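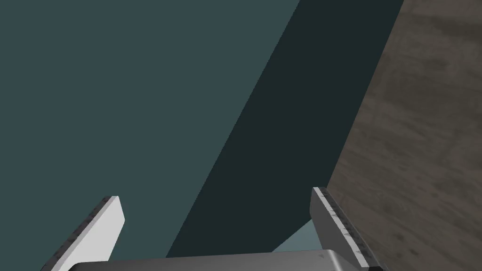

# Review: the Flutitz wrist-view method for simulated grasping

Flutitz is a training recipe for robot arms that works from one camera, mounted at the wrist and looking out past the gripper. It was written by Ayuba Arthur and comes as a short paper, a set of training scripts and a simulated scene called Gullside. I ran it for most of February on an ordinary desktop machine with one graphics card. My interest is in whether a small lab could use it in place of the usual set-up with a fixed camera over the table.

## What it does

Most methods of this sort give the policy a wide view of the whole workspace. Flutitz leaves that out. The policy sees the wrist view and the joint readings, and it keeps a memory of the last 16 frames. A lot of those frames hold very little. With the gripper open and tilted you may get plain teal, a strip of wood grain and the two fingers, with no object between them. The paper's claim is that such views are still useful for training, as the angle of the table edge tells the policy how the wrist is turned.

The scripts pick these bare views out and train on them separately, asking the network to predict the tilt of the hand. Only after that does it move on to grasping.

## Setting it up

Installation took a morning. The scripts expect one particular folder layout and stop with an unhelpful message if they don't find it. The notes cover this on the second page, which I had skipped.

Gullside itself loads quickly. Surfaces are flat and plainly coloured apart from the wood, and the gripper has more detail than the things behind it, down to dark specks along the finger rims. I would have liked a choice of backdrops. There is a setting for one, but it does nothing in the version I had.

The demonstration set has 1,430 episodes. I used all of them.

## Results

I trained two policies, one with the tilt stage and one without, and gave each 100 attempts at picking a block from a random spot on the table. With the tilt stage the policy managed 81. Without it, 64. Both had the same training time in total, so the gain doesn't come from longer training.

The failures differ too. The plain policy tended to lose the block when the wrist turned away, then carry on turning. The full one usually swung back until the table was in view and tried again. It was slow at this, and several of its failures were attempts that ran out of time.

Adom Sarpong repeated the test on his own machine with a different random seed and got 78 and 66. That is close enough for me to believe the effect, though two runs each is thin and the paper itself reports only three.

I also tried swapping the wood for a plain grey tabletop. The full policy dropped to 59. The paper mentions "some sensitivity to surface appearance", and I think that undersells it. If your real bench looks nothing like the simulated one, expect to retrain.

## Compared with Grirngate

Grirngate is the fixed-camera method I used before. It scored 88 on the same task and trains faster. It also needs a second camera that stays exactly where you put it, and its score falls away badly if the camera is knocked. For a bench that gets shared or moved, I would take Flutitz and accept the lower figure.

## Problems

- Memory use climbs during long runs. I had to restart twice.
- The logging writes every frame to disk by default. Turn this off before you start.
- There are no trained weights to download.
- I have no results on a real arm, and neither does the paper.

## Verdict

Worth trying if you already work in simulation and want a wrist-only policy. The tilt stage is the good part, and it can be lifted out and added to other training code in an afternoon. I have since put it into ours. I wouldn't build a real system on the rest until someone has tested it on more than one tabletop.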